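Girwood Builders Board > Grippers and End Effectors > Hand keeps squeezing after release command

flondby_pete
Second time since February. We do pick and place on glass jars, and on Friday the fingers closed, lifted, set the jar down, got the open command and kept squeezing. The log says "open." The log is very cheerful about it. I hit the stop and the fingers stayed shut, so I got to stand there holding hands with a jar until somebody found the hex key.

Force limit is set at 22 percent. Controller is the Fesmont board, stock firmware.

ratchet_hour
Is the stop supposed to open the fingers? Ours holds on power loss so it doesn't drop things on feet.

flondby_pete
Holds, yes. I'm fine with holds. What I'm not fine with is that the motor was still pulling current 8 seconds after the open command, and the current was going up.

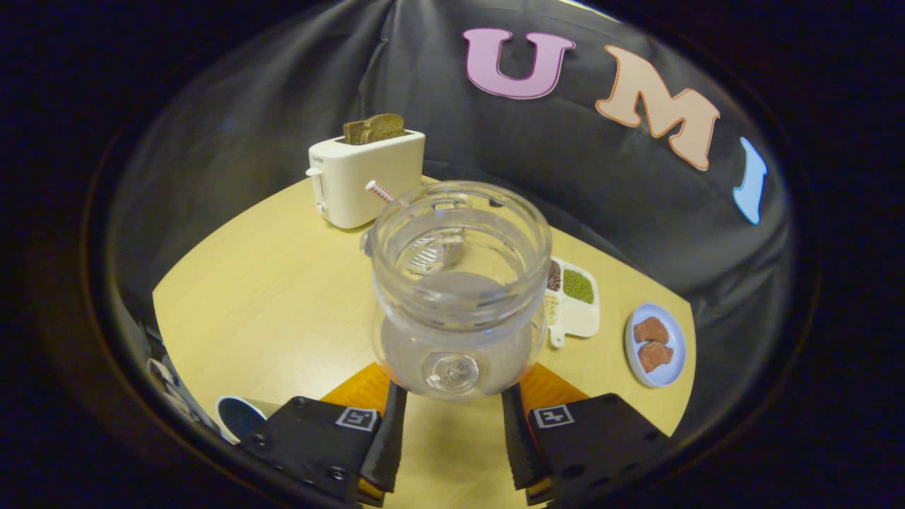
Same jar every time, same pads, nothing changed on the fingers except new screws in January. I ran 200 cycles with a foam block after that and it behaved like an angel, so naturally I put glass back in.

mildly_torqued
Encoder slip. When the coupling creeps, the board thinks the fingers are wider than they are. You say open, it checks, decides it's open already, then "corrects" inward. Put a paint mark across the shaft and coupling and run it again.

ratchet_hour
Disagree. Slip would show up on foam too. I'd bet on the cable. Ours only acted up past 90 degrees of wrist.

mildly_torqued
Foam gives. Glass doesn't. He'd never notice slip on foam.

ratchet_hour
He'd notice it in 200 cycles.

yazici_owner
I have the Yazıcı version of that hand and had the same thing. Whichever of you is right, please stop testing with glass. I have a scar and a very boring story to go with it.

flondby_pete
Paint mark is on. Cable is next if the mark stays put. Switching to a plastic jar and wearing the big gloves, which make me look like I'm about to deliver a calf.

mildly_torqued
It's the coupling.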